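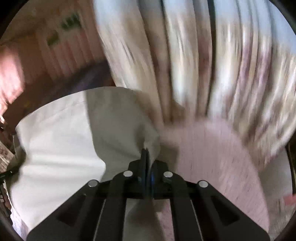 Fiona Mackay has written to this office that a curtain should be judged after laundering and not before, and that our earlier review of the Surholm panel, which was completed while the fabric was still new, gave residents too favorable an idea of how it would hang. Her letter asked whether the panels in the Lamont guest rooms had kept their length. The question was a fair one, and the present review was prepared in part to answer it.

The Surholm is an unlined, off-white curtain panel made by Ploltis and supplied to the Lamont residence through Jimeck. It was selected for the guest rooms on the second floor, where the previous curtains had faded unevenly on the side facing the parking lot. The purchase was limited to that floor. The common rooms and the dining room retain their existing window treatments and are outside the scope of this review.

Receipt and condition

The panels arrived folded flat in paper sleeves. Stitching at the side hems was straight and the thread ends had been trimmed. One panel had a pulled thread near the lower corner and was replaced by Jimeck within five days without further correspondence. The care label is sewn into the back of the bottom hem, where it does not show from the room. Staff who have had to search for labels on other household linens considered this worth recording.

Color was consistent between packages. The shade is described in the supplier's catalog as "natural," a word that covers a wide range in the trade. Against a bright white window frame the panels read as cream, and offices intending to match them to existing white bedding should request a swatch first. In the guest rooms, where the walls are already warm in tone, the match was considered good.

Hanging

Each panel has a sewn pocket along the top and is threaded directly onto the rod. The pocket is generous enough for the rods already in place. Gathering the fabric evenly took longer than expected, as it tends to bunch at the center of the rod and must be worked outward by hand. Fastening both end brackets before making the final adjustment gave the best result. Staff allowed 10 minutes for each window and found this sufficient.

New from the package, the panels showed sharp horizontal creases from folding. These did not fall out under the weight of the fabric, even after a week on the rod. Pressing with a medium iron on the reverse side removed them. A hand steamer was also tried and left the deepest creases faintly visible in the afternoon. The instructions supplied by Ploltis do not mention pressing before use, and they should.

Once pressed, the fabric falls in long, regular folds and holds them when the curtain is drawn back. The bottom hem is deep enough to keep the edge from curling. With the window open the panels move easily and have to be straightened afterward. Tiebacks are not included.

Light and privacy

The Surholm is not a blackout curtain and is not sold as one. In daylight it softens the room without darkening it, and guests have been able to read near the window with the curtains closed. After dark, with a lamp on, movement in the room can be made out from outside. The existing roller shades have therefore been kept in place behind the panels. Any room without a shade will need one, and its cost should be included when this product is compared with a lined curtain.

Early-rising guests have raised no objection. Two guests asked for a darker room and were moved to the north side of the building, where the matter did not arise again.

Laundering

Ms. Mackay's letter bears most directly on this part of the review. The panels have now been washed 8 times, in cold water on a gentle cycle, and hung to finish drying on the rod. They have shortened. The change was noticeable after the first wash and slight thereafter. Panels that originally touched the sill of the deeper windows now stop just above it. In rooms where the curtains hang well past the sill, the difference cannot be seen.

The earlier review stated that the panels could be hemmed to length on arrival. That advice is withdrawn. Panels should be washed once before any hemming is done, and the seam allowance should be left in place until the second wash.

Tumble drying was tried on a single panel at low heat. The side hems puckered and did not recover fully under the iron. The panel remains in use at the linen room window, where appearance is of less concern. The other panels have kept their shape, the off-white has not yellowed, and the rod pockets show no strain at the seams. Some light pilling has appeared on the inner edge of the panels nearest the radiators, where guests take hold of the fabric to draw it.

Handling and storage

Spare panels are best kept rolled. Those stored folded on the linen room shelf had to be pressed again before use, which defeats much of the purpose of keeping spares ready. The fabric is light enough for one person to carry and hang a pair, although a second pair of hands is useful at the wider windows to keep the lower edge off the floor.

Assessment

The Surholm is a well-made panel at a moderate price, suitable for guest rooms and similar spaces that already have a shade at the window. Its main weakness is the loss of length at the first wash, and the supplier's literature ought to state this plainly. Offices ordering through Jimeck are advised to choose the next longer size where the drop is close to the listed measurement.

The second floor will keep the panels. A decision on the third floor has been deferred until December, when the present curtains there are due for inspection.

Filed under: Furnishings and Linens > Window Coverings > Product Reviews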